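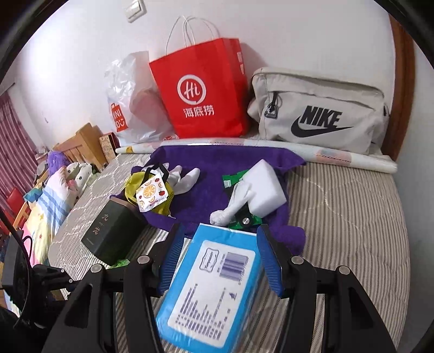
Figure 1. Cluttered surface with a blue plastic-wrapped package between the finger pads.

Unit 5: Grasp Proposals on Soft and Glossy Objects

Reading for this unit: the Prarklow planner notes, sections on contact scoring and retreat paths.

A grasp planner receives a partial view and must return a pose, an opening width and an approach direction. Glossy film causes gaps in depth data, and crumpled packaging has no fixed shape to match against a stored model. Students should therefore treat the segmentation mask as uncertain — the planner must carry that uncertainty forward to the scoring step.

In the Geraghty exercise, two candidate grasps are scored for each object. The log provided holds 1179 candidates. Discard any whose approach path crosses a neighboring object.
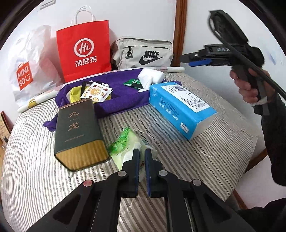 Stellan Viklund remarked in the review session that the scoring step should penalize thin film more heavily, as a high score on a loose edge tells the controller very little about the contents. Students may adopt this change, provided the new weight is stated in the report.

Reports are due Tuesday, February 20, 2024. Submit the configuration file and the score table together.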